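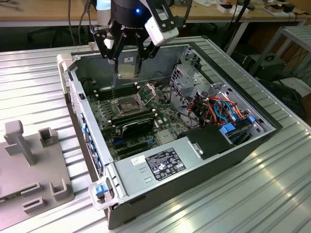
Lostis to close Abdella chat app and move everyone to Fastbridge

November

Lostis is shutting down Abdella, the plain little chat app it bought two years ago and promised to leave alone. Users got the news in a message from the app itself, which arrived at 9 in the morning under the subject "Exciting changes to your conversations." The exciting change is that the conversations will be somewhere else.

Abdella stops accepting new accounts at the end of the month. Existing users will be asked to move to Fastbridge, the larger service Lostis has been trying to get them to install ever since the sale. Anyone who opened Abdella this fall will remember the purple banner suggesting it. Closing the banner brought up a second banner asking why.

Chat histories will make the trip, with conditions. Text messages and photos transfer automatically once both people in a conversation have agreed to the move. If one of them hasn't, the other gets their own half. Lostis calls this a "single-sided archive." Anybody who has overheard a phone call on a bus already knows the format.

Voice messages are a harder sell. Abdella never had a time limit, and a certain kind of user took this as a challenge. Fastbridge stops recording at 8 minutes, and anything longer will be split into parts when it is transferred. The help page notes that the parts "may not appear in order," so a long story about somebody's landlord could soon open with the lawsuit and work back toward the leaky faucet.

Stickers are not coming at all. Lostis says the two apps store them differently and that Fastbridge has stickers of its own. Reaction on the Abdella user forum has been what you would expect from people who have sent the same tired-looking goose to each other every night for years. A thread titled "the goose" had to be closed to new replies, then reopened, then moved to a section called Billing.

The bigger argument is over read receipts. Abdella didn't have them, and for a lot of people that was the whole appeal. You could look at a message, put the phone down, think it over during dinner and answer the next day, and the sender was free to imagine you had been hiking. Fastbridge shows when a message has been delivered, when it has been opened and when the other person is typing. It also shows when the other person was typing and then stopped, a feature that has surely ended more friendships than it has saved.

Receipts can be turned off in Fastbridge, under Settings, then Privacy, then Presence, then More. Turning them off puts a small gray note at the top of each chat saying that you have turned them off.
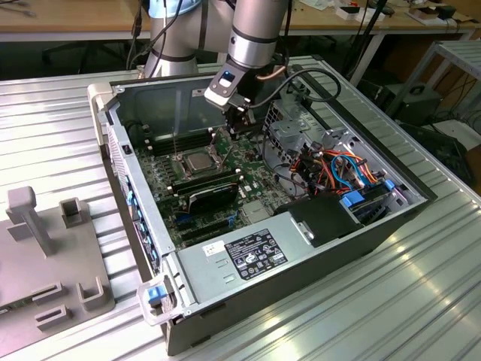
Dorothea Pinchbeck

Not all of the Abdella crowd are individuals with something to avoid. The app caught on with small groups that wanted a list of names, a text box and nothing more. In Prultness, where cell service comes and goes with the weather, the volunteer snowplow drivers have used it every winter to sort out who is taking which road. Abdella would hold on to a message until it found a signal and then send it without comment. Fastbridge does the same, but only after asking whether you would like to invite nearby friends while you wait.

The Prultness group has put off its decision until after the first storm. One proposal in the group chat was to return to CB radio. Another was to keep using Abdella until it physically stops, and this had the most thumbs-up when the group's messages were last shared on the town website. Under Fastbridge, the thumbs-up will be one of 10 available approvals, including a rocket.

Businesses get a little longer. Paid Abdella accounts will run until their current term is up, and Lostis says it will refund nearly all of any unused balance. It hasn't said what happens to the rest. The refund form is in Fastbridge, and you need a Fastbridge account to fill it out.

Lostis gave its reasons in a post on its own site. It wrote that running two chat apps was "confusing for the people we serve" and that bringing them together would "unlock richer ways to connect." The people being served seem to have managed. Most of them had only the one.

There is also the matter of contacts. Fastbridge will want access to your address book during setup, and it tells the people in it that you have joined. That step can be skipped, though the button for skipping is the same color as the background and says "Later." Users who tapped through too quickly during the early trial reported hearing from former roommates, a dentist's office and at least one ex, who wrote "wow, welcome."

To save a copy of your messages without moving them, open Abdella, go to Account and choose Export. The file comes by email and can take a day or more. Lostis recommends starting early and keeping the app open while you wait, with the banner showing.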